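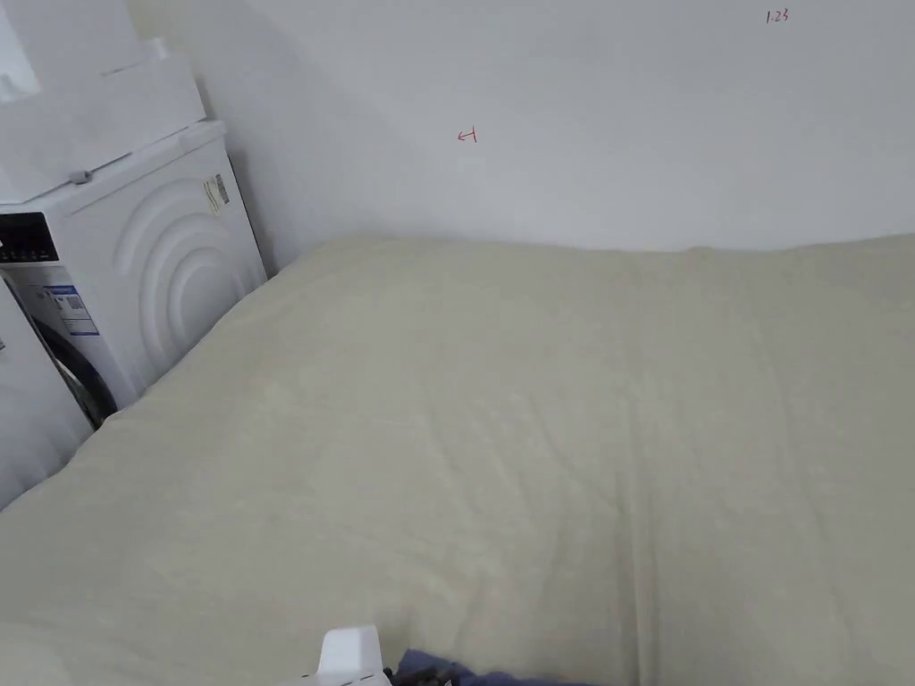
I caught Thilini Selvanayagam at lunch, which for her means a banana and a spreadsheet. She has spent since April trying out two hand-held grippers for Tiva, and I wanted to know which one she'd keep.

"The boxy one," she said straight away. "Ask me in April and I'd have said the Hodutitz, no question!"

The Hodutitz is the slimmer of the pair, and lovely to hold (I had a go and didn't want to give it back). So what changed her mind? Cloth, mostly. She did 600 grabs with each, all soft stuff, and the slim one kept pinching a fold and letting it slide.

"With a box or a cup they're level. Give them a T-shirt on a fleece blanket and the Hodutitz picks up both, or neither. I had 30 misses in one afternoon and went home cross."

Her colleague Mizanur Samarakoon doesn't quite agree. He thinks the fingertips are to blame and wants to swap the pads before anyone orders more. Thilini laughed when I brought this up. "He's had those pads in his drawer for six weeks. Fit them, Mizanur!"

We got on to cameras too. She likes hers high up, on the head, but it does mean the gripper drops out of view when she works close in, and she's still fiddling with the angle.

And the weight? "My wrist says the boxy one is heavier. The scales say it isn't. I've stopped arguing with the scales."

She's moving on to towels next.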